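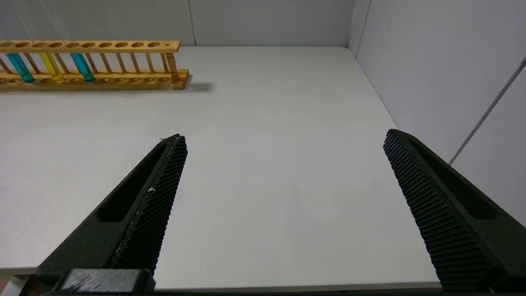 색소 시험을 한 뒤의 뒷정리에 대해 적어 둔다. 작은 작업실에서 염색용 색을 맞추는 일을 하는데, 색을 만드는 시간보다 유리 씻고 상 닦는 시간이 더 길 때가 많다. 우선 상부터 이야기하면, 밝은 회백색에 매끈한 상판을 쓴다. 붉은 색이 한 방울만 떨어져도 바로 보인다. 전에 쓰던 짙은 색 책상에서는 얼룩을 모르고 지나갔다가 다음 날 소매에 묻혀서 알았다. 지금은 떨어진 자리에서 바로 닦는다.

닦는 순서는 정해 두었다. 마른 종이로 먼저 눌러서 빨아들이고, 그다음에 젖은 행주, 마지막에 다시 마른 행주. 젖은 행주부터 대면 색이 옆으로 번져서 닦을 면적만 넓어진다. 상판 앞쪽 모서리는 따로 한 번 더 닦는다. 팔이 제일 많이 닿는 데가 거기다.

행주는 붉은 계열용과 푸른 계열용을 나눠 쓴다. 어차피 둘 다 나중에는 비슷한 보라색이 되긴 한다. 새것으로 바꾸는 기준은 없고, 짜낸 물에 계속 색이 돌면 버린다.

이제 시험관. 쓰는 건 입구가 트인 보통 유리 시험관이고, 색을 맞추는 날에는 꽤 많이 나온다. 씻기 전에 분류를 한다. 아직 볼 색이 들어 있는 것은 나무 시험관꽂이에 그대로 두고, 다 본 것만 빼낸다. 예전에 이 순서를 건너뛰었다가 비교하려고 남겨 둔 파란색을 버린 적이 있다. 배합표에 숫자가 있으니 다시 만들면 되지만, 다시 만든 것은 어딘가 조금 다르다.

나무 꽂이는 가볍고 유리가 부딪혀도 소리가 작아서 좋아한다. 단점은 구멍 둘레에 물이 든다는 것. 처음에는 사포로 밀어냈는데 구멍이 점점 헐거워지는 것 같아서 그만두었다. 이제는 물든 채로 쓴다. 세척할 때 꽂이를 물에 담그지는 않는다. 한 번 담갔다가 가로대가 휘어서 새로 샀다. 새로 산 것은 Semik 제품이고 아직 반듯하다.

붉은 쪽이 늘 말썽이다. 파란색은 물로 두어 번 헹구면 거의 없어지는데, 내가 쓰는 붉은 배합은 벽에 갈색 줄을 남긴다. 액체는 분홍빛으로 맑아 보여도 기울여 보면 안쪽에 줄이 그대로 있다. 위쪽이 특히 심하다. 솔이 제일 잘 닿는 곳이라 쉬울 것 같은데, 공기와 닿는 부분이라 그런지 아래보다 더 단단하게 눌어붙는다.

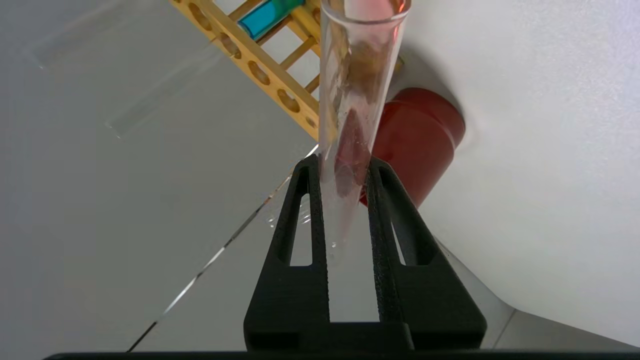 Ívar Steinarsdóttir 님이 답글로 솔부터 넣지 말고 미지근한 물에 30분 담가 두라고 하셨다. 굳은 채로 문지르면 줄이 얇게 퍼지기만 하고, 솔의 철심 끝이 바닥을 긁을 수도 있다고. 다음 묶음에서 그대로 해 봤는데 확실히 힘이 덜 들었다. 솔은 끝에 털이 달린 것으로 바꿨다.

담그는 물에 세제를 넣느냐는 질문도 있었다. 나는 첫 물에는 넣지 않는다. 맹물로 한 번 색을 빼고, 그 물을 버린 다음 세제 물로 간다. 처음부터 세제를 넣으면 거품 때문에 색이 얼마나 빠졌는지 안 보인다. 세제는 Mivo의 향 없는 것을 쓴다. 향이 있는 것도 세척력은 비슷했는데 작업실이 좁아서 머리가 아팠다.

뜨거운 물은 어떠냐고 하면, 내 경우에는 별 차이가 없었다. 뜨거운 물을 받으러 주전자를 들고 왔다 갔다 하는 게 귀찮아서 미지근한 물로 정착했다. 차가운 유리에 갑자기 뜨거운 물을 붓는 것은 하지 않는다. 그렇게 해서 금이 간 게 두 개 있다.

빼낸 시험관을 어디에 모아 두느냐도 은근히 중요하다. 눕혀 두면 굴러간다. 한동안 쟁반에 눕혀 두었는데, 쟁반을 들 때마다 한쪽으로 몰려서 불안했다. 비커에 꽂아 보니 비커가 먼저 모자랐다. 결국 플라스틱 컵에 세워 두는 것으로 바꿨다. 컵은 Bumo에서 산 빨간 것이다. 붉은 것은 빨간 컵에, 라고 외우면 되니까 따로 표시를 안 해도 된다.

컵 하나에 너무 많이 꽂지는 않는다. 가득 꽂으면 입구끼리 부딪히고, 하나를 뺄 때 옆의 것이 같이 딸려 올라온다. 몇 개만 꽂으면 제각각 기울기는 해도 손가락이 들어갈 틈이 있다. 유난히 옆으로 눕는 것이 있으면 그것부터 꺼낸다.
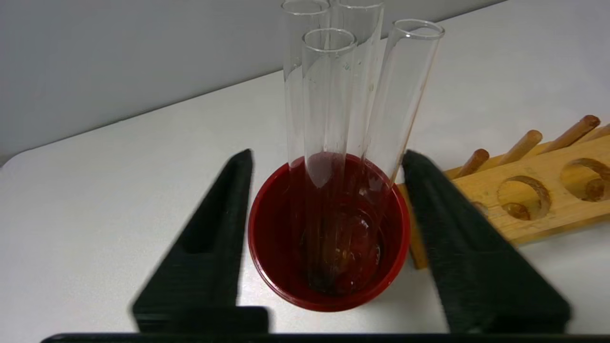 빨간 컵에 기대어 세운 시험관 네 개.

컵에 대해 덧붙이면, 속이 빨가면 안에 든 물의 색을 판단하기 어렵다. 색이 다 빠졌는지 볼 때는 시험관을 하나 꺼내서 흰 벽 앞에 대고 본다. 컵 위에서 내려다보고 아직 멀었다고 생각했다가 꺼내 보면 이미 맑은 경우가 있고, 반대도 있다.

헹굼은 수돗물로 일곱 번이다. 많다고들 하는데, 나는 색을 비교하는 일이라 세제가 조금이라도 남으면 곤란하다. 네다섯 번에서 멈춘 날에 노란 계열이 탁하게 나온 적이 있어서 그 뒤로 이렇게 한다. 마지막 한 번은 500ml 병에 담아 둔 정제수를 쓴다. 정제수를 안 쓰면 마르고 나서 물자국이 남는다.

말리는 것은 거꾸로 세워서 한다. 나무 꽂이 말고 철망 건조대를 쓴다. 겨울에는 다음 날 아침이면 마르고, 8월에는 하루를 넘길 때도 있다. 급하면 드라이어를 쓸 때도 있지만 먼지가 들어가서 권하지는 않는다. 안쪽을 키친타월로 닦는 것도 해 봤는데 보풀이 남았다.

다 마르면 입구를 하나씩 손톱으로 훑어 본다. 이가 나간 것은 이때 골라낸다. 아깝다고 다시 꽂아 두면 꼭 급할 때 손에 잡힌다. 골라낸 것은 신문지에 싸서 유리라고 쓰고 따로 버린다.

붉은 폐액은 통에 따로 모은다. 내가 쓰는 것은 순한 색소지만 싱크대에 바로 부으면 배수구 실리콘이 물든다. 이미 물든 싱크대를 쓰고 있는 사람으로서 하는 말이다. 베이킹소다, 식초, 시판 얼룩 제거제까지 다 해 봤고 조금 옅어지는 데서 끝났다.

시간이 얼마나 걸리느냐면, 담그는 시간까지 합쳐서 거의 90분이다. 담가 둔 동안 배합표를 옮겨 적으니까 전부 서 있는 것은 아니다. 배합표는 꼭 그날 적는다. 씻고 나면 어느 관이 몇 번이었는지 확인할 길이 없다.

Yurii Palamarchuk 님이 번호를 어떻게 붙이냐고 물어보셔서 추가. 유성펜으로 유리에 직접 쓰고, 씻을 때 알코올 솜으로 지운다. 종이 라벨은 물에 담그면 떨어져서 솔에 감긴다. 테이프도 써 봤지만 끈끈한 게 남아서 일이 하나 더 늘었다.

다음에는 스포이트 씻는 법을 적을 생각이다. 고무 꼭지 안쪽에 밴 파란색을 아직 못 빼고 있다. 해 보신 분 있으면 답글로 알려 주시면 좋겠다.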